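Where Does the Cord Go? A Small Study of Desk Clutter
Project report, Weltside student workshop

Why we picked desks

Our group spent most of February looking at how things end up on a work table, and I have to say it was a lot more fun than it sounds! The task was to choose an everyday problem and suggest a cheap fix, with a limit of 40 dollars for materials. Holger Blomqvist, who shared the measuring and sketching with me, wanted to do chairs. I wanted cords. Cords won.

What we did

We started with our own desks and wrote down what was on them every evening for 2 weeks. Pens and markers moved all the time, cups came and went, but the lamp and the power strip hardly ever moved — and their cords took up far more space than the things themselves. A lamp base is small. Its cord, if you let it wander, can cross the whole place where you want to write.

After that we tried three layouts. Comlow has the power strip at the back left with the lamp on the right. Joller puts both on the same side. Feng is the same as Joller, but with the spare cord folded and tied under the back edge of the table. We used a patterned mat as the work area, so it was easy to see what crossed it and what stayed off.

Comlow turned out messy, but we learned the most from it. With the strip and lamp apart, the cord has to cross the middle, right where people set down a drink.
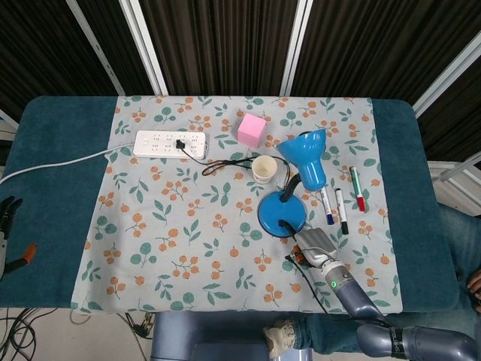

Figure 1. Comlow layout: white power strip, paper cup, blue gooseneck lamp and three markers on the berry-print mat.

Results and next steps

Feng was the clear favorite for both of us, and I still use it at home. Joller came close, though the spare cord piled up behind the lamp and caught on my sleeve (twice on one Wednesday!). Next we would love to try a clamp lamp, which frees up the spot where the base stands, and a shorter cord. Our sketches and the evening notes are in the appendix.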